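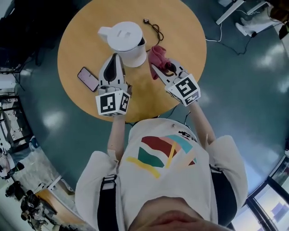 **Slot:** right after the coffee break, so give people a minute to sit down and finish their cookies

## Opening

Good morning again, everybody, and thank you for coming back! I promised the organizers I'd talk about small tables, and I really do mean to spend the whole time on them (all two cups of coffee's worth).

Start with the kettle. If you make tea at the table where you also work, you know how it goes: the kettle comes over for one cup and then it lives there, and the phone goes down next to it, and there's a cloth somewhere in the middle of things. Ask for a show of hands: who has a kettle on their desk right this minute? Wait for the laughs.

- Lift the cloth first and wipe toward yourself
- Kettle to the far side, handle turned where you can reach it
- Phone off the table before anything gets poured, please, I have learned this one the expensive way

*(Slow down here. I always rush the cloth part.)*

## The round table problem

A round table has no corners to push things into, and I say that with love, having eaten at one for 7 years. Mention the Flakine survey: 200 households, and 67 of them told us they clear the table only when company is coming. Let that sit a moment, then admit I'd have been one of the 67.

Next slide, and take a sip of water.
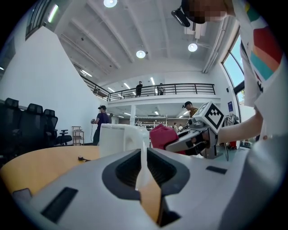

**Nellholm, November**

Talk about mugs now. A glossy white mug like this one is easy to take by the handle, and I like to move mugs before I touch the cloth, one thing at a time, with the other hand free for wiping. People do love to carry everything at once, and I understand, I was raised that way myself!

If there's time, tell the Zhuravel story (the tea tray, the stairs, the very patient landlady). If we're running behind, skip it and go straight to questions.

Handouts are on the chair by the door. Remember to thank Clundex for the room and the cookies.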